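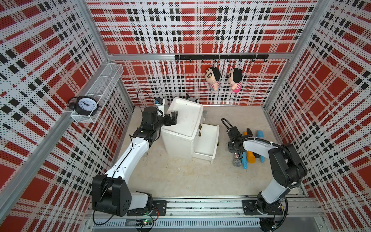 Gift shop wants my tote bags on sale or return – is this normal?

Posted in Selling Handmade, August 2025

hemandgusset

I make lined cotton tote bags and matching zip pouches, and up to now I have only sold them online through Gekcombe and at a couple of craft fairs. A gift shop two towns away has been in touch and wants to stock them in time for December. They have asked for 10 totes and the same number of pouches to start with, on sale or return.

They keep 40 per cent of whatever sells and pay me at the end of each month. Anything left at the end of January comes back to me. I have never done this before and I'm not sure what I should be asking them.

The things that bother me are:

Who pays if a bag is stolen or gets marked while it is on the shelf?
Do I have to charge the same price in the shop as I do online? My totes are priced quite low on Gekcombe and if I take 40 per cent off that I'm hardly covering the fabric.
Would I be better off asking them to buy outright at wholesale, even if they take fewer?

I buy my handles and zips from Naltus, so I could bring the cost down a bit with a bigger order, but that means spending 200 pounds up front. The shop seems nice and it's been open for years. They haven't mentioned anything in writing yet.

bobbinbox

Yes, it is normal, particularly with small gift shops and particularly before Christmas. 40 per cent is about what I pay. I have been asked for 50, which I turned down.

Get it in writing before you hand anything over. It needn't be long. Mine is one side of paper and it covers:

A list of every item with its retail price, signed by both of us on delivery
The shop's percentage
The date I get paid each month, and how
Who is responsible for loss and damage (in mine the shop is, and they pay me my share as if the item had sold)
That the goods stay mine until they are sold
How much notice either side gives to end it

The one about the goods staying yours matters more than it sounds. If a shop goes under with your stock inside it, you want a piece of paper showing that the bags don't belong to the business. Label each one with your maker name and an item number as well, and keep the same numbers on your own list. 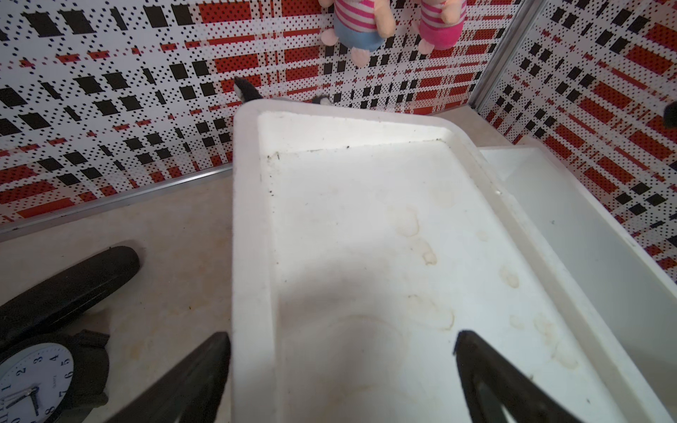
On prices, I would keep them the same everywhere. Shops do look you up, and customers do too. If someone sees a tote for 28 pounds on the shelf and finds it for 19 on their phone, the shop has lost the sale and won't be pleased with you. It sounds to me as if your online price is too low. Work out fabric, lining, handles, zip, thread, label and your time, then double it, and see where you are. You may find the Gekcombe price needs to go up before you talk to any shop at all.

As for wholesale, ask. The worst they can say is no. Wholesale is normally half the retail price, so you get less per bag than with sale or return, but you get it straight away and the risk is theirs. Some shops will meet you in the middle and buy the pouches outright, as they are cheaper and sell faster, and take the totes on sale or return.

I wouldn't spend the 200 on handles until you've seen what the first month brings in.

tapeandtwill

Don't do it. I had stock in a shop on these terms and waited four months for my money. Half the bags came back faded from the window. Fairs are better.

pinkedges

I'd say it depends on the shop. Go in as a customer first and see how they display things. Bags need to hang. If they fold them in a basket nobody will unfold them, and you'll get them back creased.

Also ask if other makers sell there and have a word with one of them about getting paid. I supply two shops. One pays on the first of the month without fail, and the other needs an email every time.

Check your insurance too. Mine is with Kwon and covers stock up to 3,000 pounds, but only at my house and at fairs. I had to ring and have the shop's address added. It didn't cost much.

hemandgusset

Thanks, all. I've redone my sums and the totes are going up online this week. I have asked the shop for something in writing and whether they would buy the pouches outright. Will ring my insurer as well, I hadn't thought of that.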